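4. Recording a task by hand (Wako hand grippers, Bistodel software 311 or later)

Read section 3 first. Charging and pairing not repeated here.

4.1 Before you start

1. Clear a working area on the table. A mug or two left on top is fine, Bistodel copes with a bit of clutter.
2. Wipe the finger pads. Dry cloth only.
3. Check the marker tags. Clean, flat, no peeling corners.
4. Free space on the recorder: 3,768 MB minimum. Less than that and it stops mid take without teling you.
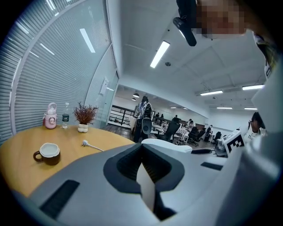

4.2 Recording a take

1. Pick up both grippers, one per hand. Straps snug.
2. Hold still while the session opens. Then start.
3. Do the task at normal speed, maybe a touch slower. No showing off.
4. Put the object down, open the fingers, hands back to start position. Stop.
5. Bad take? Delete it there and then. You won't remember which one it was.

Note: max take length is 2,040 frames. Longer jobs need splitting at a point where nothing is held.

CAUTION: Mind the cables. Don't step back while recording.

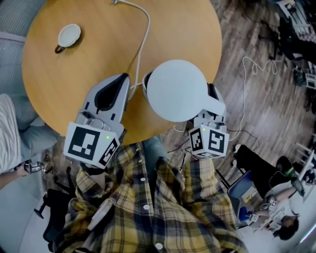

Two-handed takes go wrong mostly at the markers. Keep the patterned faces turned towards the head camera as much as the job allows, and don't let a sleeve drop over them. Flat things are the awkward ones - with a round paddle-shaped piece held out over the table like that, disk facing up, it's easy to hide the fingers of the gripper holding it. Tilt the object a bit or come in from the side. If the log shows error 686, the marker was lost for too long, so redo the take.

4.3 More than one person recording

1. Seperate session name for each operator.
2. Leave elbow room. Grippers must not touch.
3. Other people walking about in the background are OK.

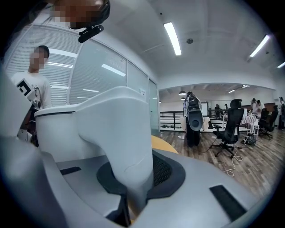

One operator at Kasgate wrote in to ask if left-handers should swap the grippers over. No. Left stays left, the software goes by marker number. Set "lead hand" under Operator instead and carry on as normal.

4. Upload at the end of the session. Keep the recorder on mains till Wolance Transfer says Done.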